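The soup course is worth saving

There used to be a line at the top of every pub menu that said "soup of the day, with bread". It cost less than anything else on the page and it was usually the best thing to order. In the last few years it has been going. In Drinwood, where I live, there are six pubs that serve food and only two of them will sell you a soup at lunchtime. The others have moved on to small plates, loaded chips and things on sticks.

I think this is a mistake, and I don't think it is only a matter of taste.

Soup was the one dish on a menu that a person could order without feeling they were making an occasion of it. You could go in alone at one o'clock, eat something hot, drink a glass of water and be back at work by half past. You could take an elderly parent who didn't want much. You could take a child who wouldn't eat anything with a name they didn't know.

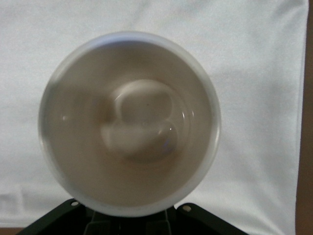

Opinion | Food and Drink
By our Drinwood columnist
4 min read

The argument I hear from people in the trade is that soup doesn't pay. A bowl that sells for a fiver takes up a table for as long as a main course that sells for three times as much. I understand that. Rents on Funbridge Road have gone up like rents everywhere, and a kitchen has to cover its gas bill before it does anybody a kindness.

But the sum leaves things out. A table that is empty at lunch earns nothing at all, and plenty of them are empty. I walked down Funbridge Road one lunchtime in February and the places selling plates at £15 and up were mostly chairs. The café by the bus station, Peñalver, had a queue. It has had the same two soups on since I moved here, one with lentils and one with whatever is cheap, and it charges 46 pence extra for a second slice of bread. I don't know how they arrived at that figure.

There is also the matter of what goes in the bin. Soup is how a kitchen uses the outside leaves of the leek, the ends of the ham and the tray of carrots that came back from Sunday. When a pub drops it, those things are thrown away and the cost goes on to the pie. A cook I worked under when I was 19 thought a kitchen with no stockpot was badly run. She would not have lasted a morning in some of the places that now buy their gravy in tubs.

I should say that not all of the old soup was good. A lot of it was tomato from a catering tin with a swirl of cream on top, and the bread was a cold roll with a foil pat of butter that wouldn't spread. If that is what people remember, I can see why they stopped asking for it. The answer is to make it better. An onion, a bit of patience and enough salt will do most of the work.

What has come in its place is the carton. Peltix, the shop that took over the old bank, has a whole fridge of them, and they are fine. I buy them myself. But a carton heated up at a desk is lunch eaten in front of a screen, and I would guess most of us have enough of those already. The bowl in the pub got you out of the building. It put you in a room with other people — not to talk to them, necessarily, just to be in there with them while it rained.

I am not asking for a campaign. I would like the pubs that still do it to chalk it on the board outside where people can see it, and I would like the ones that have stopped to try it for one winter, starting in October, with proper bread. Charge £6 if you must. I would pay it, and I'd probably stay for a coffee.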